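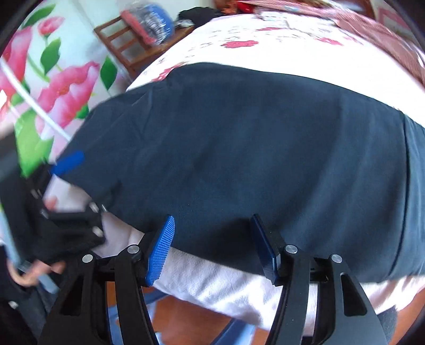
Clanside, 17 Dec 2022

Section 2: Getting your phone bank ready in Gito

Welcome back, and thank you for sticking with us through Section 1, which we know was a bit of a trudge. By now you should have an office login, your ward boundaries loaded and at least one named agent on the account. This section takes you from there to the first evening of calls. Set aside a quiet hour for it if you can (and a pot of tea), and do it at least a day before your callers turn up.

The screens mentioned are the ones you get in the December release. If your menu still says "Electors" where we say "Contacts", you are on the older version, and Plemau support can move you across without losing anything.

Before you start

You will need your marked register in spreadsheet form, a list of the people who are going to ring, and the wording of your script as agreed with your candidate or agent. Laptops are best for callers. Tablets work well enough, phones rather less so, as the notes box ends up hidden behind the keyboard.

Setting up the call list

1. Sign in and choose Contacts, then Import. Pick your spreadsheet and wait for the green bar to fill. A single ward can take a couple of minutes, so please don't press Import again while it is thinking!

2. Match up the columns. Gito makes a fair guess at names and addresses but tends to muddle "Mobile" and "Landline", so look at those two yourself before you press Accept.

3. Open Filters and tick "Remove do-not-call". The number at the top of the list should drop. When Solomiia Bilyk set up the Treloar by-election list it began at 819 contacts and lost 102 at this step, and a fall of that sort is nothing to worry about.

Caution: never untick this filter once calling has begun. Contacts who have asked not to be rung will go straight back into the queue, and the callers' screens give no sign of it.

4. Give the list a name that somebody else would understand. "Treloar evening calls" is a good name. "List new FINAL b" has caused real grief in more than one office.
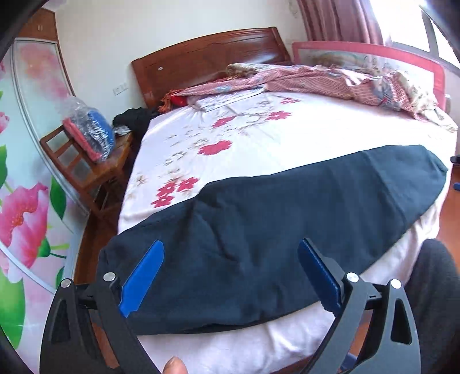
5. Go to Scripts and paste in your wording. Keep the opening to two short sentences, the first of which should say who is calling and for which party or candidate. Questions go in the boxes underneath, one to a box, with the answers you want callers to choose from.

6. Set the time limit for a locked contact. It comes set to 60 minutes, meaning that a name opened by one caller stays hidden from everyone else for that long. For a busy evening you may like something shorter.

Note: changing the limit doesn't free up names that are already locked. To do that, choose Release All from the list menu.

7. Add your callers under People and send the invitations. Each person gets a link by email and picks their own password. Aníbal Correa in our support team asks us to mention the junk folder here, and we are glad to oblige him.

8. Make a test call to a colleague, record an answer of every kind, and see that each one appears under Results. Then press Clear Test Data. The button disappears after the first real call has been logged.

If callers see an empty list

Check first that the list is switched to Open, as new lists are always created Closed. If it is open and still empty, look at the calling hours under Settings, where the evening finish is written in the 24-hour clock. Should that all seem in order, sign out, sign in again and ring the Plemau desk with the list name to hand.

Section 3 covers pledges and polling day reminders.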